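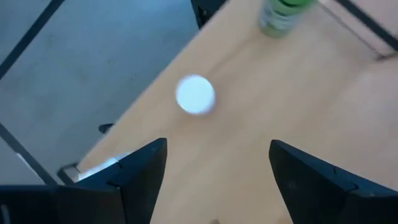
Small white ball on the table, green bottle lying behind it

What finish do I put on a pale wood table that gets used for everything?

Asked by Effie Purves, 2nd August

Hi all! We bought this table secondhand and I love how light it is, but I have no clue what's on it, if anything. The top feels smooth and you can only just see the grain. It's our dinner table and homework table, and the kids bounce and roll little balls across it all day long (the ping pong sort, so no dents yet). My worry is rings. Somebody always leaves a drink bottle on it and I've started wiping like a maniac. I want to protect it but I really, really don't want it going yellow or orange like my mom's did. It's 162 cm long if that matters for how much to buy. Oil? Wax? Leave it alone?

3 answers

Jessie Carnegie
Before you buy anything, do the water drop test. Put a few drops somewhere that doesn't show much, go make coffee, come back. If they're still sitting up in beads you've got a sealed top and oil will just smear around and stay sticky. If the wood went dark under them, it's bare or the old finish is worn out. Try a couple of places, the middle usually wears first. From your photo I'd guess there's something on it, there's a soft sheen, but that could be your lighting.

If it's bare, I'd go with a clear water-based matte topcoat. Oil-based poly is probably what your mom had and yes, it ambers. Sand lightly with the grain, wipe off all the dust, two thin coats, light sanding in between, then a third if you can stand it. Read the can for how long to wait before you put plates on it. I rushed mine and had a placemat pattern until October!

Regula Rainer
coasters

Catriona Mackay
I used Grinasetti white oil on ours and it stayed pale, but I have to redo it and it's a pain with kids because the table is out of action overnight. Agree with Jessie on testing first. Also do a patch on the underside, whatever you pick. Wax looks lovely but ours got rings anyway.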